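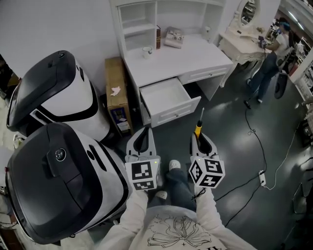 Figure 7.1 A screwdriver with a yellow-and-black handle and a thin shaft.

Chapter 7
Fixings and Fastenings

7.1 Introduction

Almost every object in a building is held to something else. Doors hang from hinges, shelves rest on brackets, and the cover of a light switch is kept in place by two small screws. Earlier chapters dealt with the materials from which these objects are made. The present chapter is concerned with the means by which they are joined, and in particular with joints that are intended to be undone at a later date.

A distinction is drawn throughout between permanent and removable fixings. Glue, weld and solder form permanent joints, and to separate the parts is usually to damage them. Screws, bolts and certain kinds of clip form removable joints. Nails fall between the two groups. A nail can be drawn, but the hole it leaves will seldom hold a second nail of the same size.

By the end of the chapter, students should be able to name the common types of screw head and match each to its driver; to choose a fixing suited to timber, masonry or sheet metal; to explain why pilot holes are drilled; and to recognise the signs of a joint that has begun to fail.

7.2 A short history of the screw

The screw was known as a means of moving water and pressing olives long before it was used to hold things together. Wood screws were at first cut by hand with a file, and no two were exactly alike. They were costly, and joiners kept them for work in which a nail would not serve, such as the fitting of locks and hinges.

The position changed when machines were made that could cut threads quickly and to a regular pattern. Early machine-made screws had blunt ends and needed a hole drilled to nearly their full depth. The pointed screw, which draws itself into the timber, came into general use in the nineteenth century. Agreed standards for the shape and spacing of threads followed, and a bolt made in one town could at last be trusted to fit a nut made in another.

Most of the heads in use today are later still. The plain slot is the oldest and the easiest to cut, but the driver slips from it readily. Cross-shaped recesses guide the tip of the driver to the centre. Square and star-shaped recesses allow greater turning force to be applied with less wear.

7.3 Case study: the Grondham reading room

The public reading room at Grondham was fitted with oak shelving by the firm of Stojanović. When the room was surveyed before redecoration, the surveyor, Dace Vaher, recorded 3208 screws in the shelving and wall panels. Of these, 210 were found to be loose and 40 had sheared below the head.

The loose screws were nearly all on the outer wall. Vaher's report, dated December 4, 2021, concluded that the timber there had swollen and shrunk with the seasons until the threads no longer gripped. The sheared screws had a different cause. They were brass, and had been driven into oak without pilot holes of sufficient width. The joiner in charge of the repairs, Edin Nikolovski, drilled out the broken shanks, plugged the holes with hardwood and fitted new screws of the same pattern. Steel screws were ruled out, as the tannin in oak attacks plain steel and leaves a dark stain.

The case will be referred to again in Section 7.6, where the choice of metal is treated in full, and in Exercise 4 at the end of the chapter.

7.4 Terms used in this chapter

Shank: the part of a screw between the head and the thread.
Pitch: the distance from one thread to the next, measured along the length of the screw.
Pilot hole: a narrow hole drilled beforehand to guide a screw and to prevent splitting.
Clearance hole: a wider hole through which the shank passes freely.
Countersink: a cone-shaped recess that allows the head to lie level with the surface.
Torque: turning force, the product of the force applied and its distance from the centre of rotation.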